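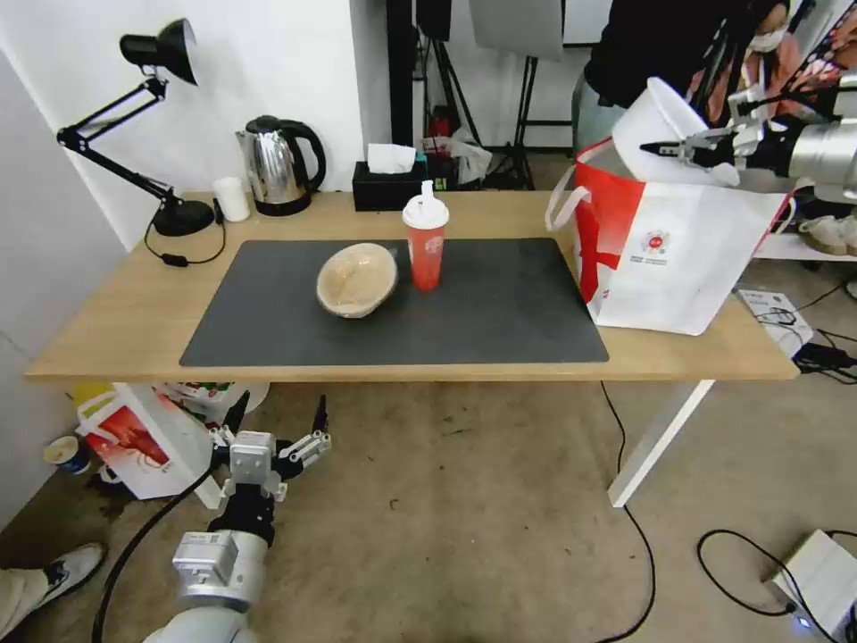 Mwanaisha said the second half dragged so badly that she started reading the exit signs, and we argued about it all the way back to the car. I don't think it dragged! I think it slowed down, and I told her so at least three times, and she patted my arm the way you pat a dog that has brought you the wrong shoe.

October 19, 2018. I want to get Onaston down while it's fresh, seeing how I never wrote a word about the one we saw in April and now I couldn't tell you who the murderer was.

So, it's a lighthouse picture, 194 minutes long (I checked the listing twice before buying the tickets), about two brothers who inherit a ferry and fall out over whether to sell it. Corentin Chauvin plays the older one and he is just wonderful, all shoulders and silence, and there's a bit where he tries to fold his father's raincoat and can't get it to lie flat that had me digging through my purse for a napkin. The younger brother is louder and I never did warm to him. The songs are lovely, except the wedding one, which goes on for 8 minutes and has far too many drums in it, and I say that as someone who likes drums.

What I can't make up my mind about is the ending. The ferry goes out in the fog, we hear the bell, and then up come the credits. Mwanaisha says they ran out of money. I think we're supposed to know he's gone to Rallgate to find the girl, because of the letter, but then she asked me what letter, so maybe she really was reading the exit signs.

The Wemitz was nearly full, which pleased me, though they've put the popcorn up again and the seat in front of mine still squeaks. We stopped for soup afterward and got home much too late. She wants to pick the next one and she's already talking about a comedy. I've said yes, as long as it's under two hours.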